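Lesezeit: 4 Minuten

Medienmitteilung

Konzertreihe Juro kehrt im Oktober nach Flerden zurück

Cirkden verlegt die Kammermusik in die Scheune Mansilla und vergibt erstmals einen Kompositionsauftrag

Flerden. Die Konzertreihe Juro findet auch in diesem Jahr statt. Der Veranstalter Cirkden hat das Programm für den Herbst bestätigt und die Spielorte neu geordnet. Alle Konzerte werden in der Scheune Mansilla am oberen Dorfrand gegeben, die im Frühjahr einen neuen Holzboden und grössere Tore erhalten hat. Der bisherige Saal im Dorf ist für die geltenden Abstände zu klein und wird in dieser Saison nicht bespielt.

Insgesamt stehen 19 Konzerte auf dem Programm. Sie beginnen jeweils um 19 Uhr und dauern ohne Pause gut eine Stunde. An einem Abend im Oktober wird das Programm zweimal gespielt, damit alle Inhaberinnen und Inhaber eines Abonnements Platz finden. Die Betroffenen werden schriftlich informiert und können ihre Anfangszeit wählen.

Programm mit Schwerpunkt Streichtrio

Die künstlerische Leitung liegt weiterhin bei Renata Tokarz. Sie hat die grösser besetzten Werke, die ursprünglich für diesen Herbst geplant waren, auf das kommende Jahr verschoben und stattdessen das Streichtrio in den Mittelpunkt gestellt. Zu hören sind Werke von Beethoven, Schubert und Dohnányi sowie die Goldberg-Variationen in einer Bearbeitung für drei Streichinstrumente. Dazu kommen Duos für Violine und Violoncello von Kodály und Ravel.

«Das Streichtrio steht im Konzertbetrieb oft im Schatten des Quartetts. Wir hatten die Idee schon länger in der Schublade, und die kleine Besetzung passt gut zur Akustik der Scheune», sagt Renata Tokarz. Die Proben haben bestätigt, dass tiefe Streicher im neuen Raum deutlich tragen. Hohe Lagen klingen etwas trockener als im Dorfsaal. Die Bühne steht deshalb an der Längsseite und nicht unter dem Giebel.

Das Eröffnungskonzert bestreiten Catalina Domínguez (Violine), Wenceslao Domínguez (Viola) und Lamduan Chareonsuk (Violoncello). Die Geschwister Domínguez waren bereits vor zwei Jahren bei Juro zu Gast, damals mit einem Programm spanischer Musik des 18. Jahrhunderts. Lamduan Chareonsuk spielt zum ersten Mal in Flerden. Sie übernimmt ausserdem einen Soloabend mit den Suiten Nr. 1, 3 und 5 von Johann Sebastian Bach.

Kompositionsauftrag an Berkay Güler

Erstmals vergibt Cirkden einen eigenen Kompositionsauftrag. Er ist mit 4000 Franken dotiert und geht an Berkay Güler. Sein Stück für Streichtrio trägt den Arbeitstitel «Heuboden» und wird im Schlusskonzert uraufgeführt. Güler arbeitet darin mit langen Liegetönen und kurzen, gezupften Einwürfen. Die Stimmen sind so notiert, dass die drei Ausführenden im Raum verteilt spielen können.

Vor der Uraufführung gibt es eine öffentliche Probe. Der Komponist erläutert dort einzelne Stellen und beantwortet Fragen aus dem Publikum. Der Eintritt zur Probe ist frei, eine Anmeldung ist nötig. Das Notenmaterial liegt nach dem Konzert in der Bibliothek von Cirkden auf und kann von anderen Ensembles ausgeliehen werden.

Karten und Anreise

Einzelkarten kosten 22 Franken, für Kinder und Jugendliche in Begleitung ist der Eintritt frei. Der Vorverkauf läuft über das Büro von Cirkden, telefonisch oder per E-Mail. Eine Abendkasse gibt es in dieser Saison nicht. Gekaufte Karten können bis zum Vortag zurückgegeben werden, der volle Betrag wird erstattet. Bereits bezahlte Abonnements aus dem abgesagten Frühjahrszyklus behalten ihre Gültigkeit und müssen nicht umgetauscht werden.

Beim Kauf werden Name und Telefonnummer aufgenommen. Die Angaben werden ausschliesslich für eine allfällige Rückverfolgung verwendet und nach 14 Tagen gelöscht. Getränke werden nur im Freien ausgeschenkt, bei Regen unter dem Vordach.

Parkplätze sind bei der Scheune knapp. Der Veranstalter empfiehlt die Anreise mit dem Postauto und den Fussweg durch das Dorf, der auf ganzer Länge beleuchtet ist. Wer nicht gut zu Fuss ist, kann sich beim Kartenkauf für den Fahrdienst eintragen lassen. Nach jedem Konzert fährt ein Kleinbus zurück ins Tal.

Medienschaffende erhalten auf Anfrage Pressekarten für das Eröffnungs- und das Schlusskonzert. Interviews mit Renata Tokarz und Berkay Güler sind nach Absprache möglich.
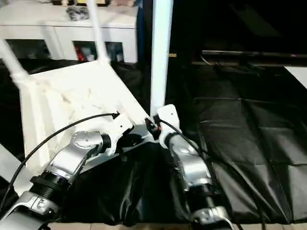 Die Scheune Mansilla hat keine feste Bestuhlung, und der Saalplan wird für jedes Konzert neu gestellt. Paare und Familien sitzen zusammen, zwischen den Gruppen bleibt der vorgeschriebene Abstand. Verwendet werden weisse Kunststoffstühle wie der abgebildete, die sich zum Abwischen umkippen lassen, bis die Beine nach oben zeigen. Sitzkissen liegen aus hygienischen Gründen nicht auf, eigene Kissen und Decken dürfen mitgebracht werden. Die Tore bleiben bis kurz vor Konzertbeginn offen, warme Kleidung wird empfohlen. Einlass ist ab 18.30 Uhr. Die Plätze sind nicht nummeriert und werden am Eingang zugewiesen. Rollstuhlplätze befinden sich in der ersten Reihe und sollten beim Kartenkauf angemeldet werden.

Zuletzt aktualisiert: 23. Aug. 2020

Weitere Mitteilungen
Cirkden sagt Frühjahrszyklus ab
Neuer Holzboden für die Scheune Mansilla
Renata Tokarz verlängert als künstlerische Leiterin
Juro: Rückblick auf die vergangene Saison
Notenbibliothek nach Umzug wieder geöffnet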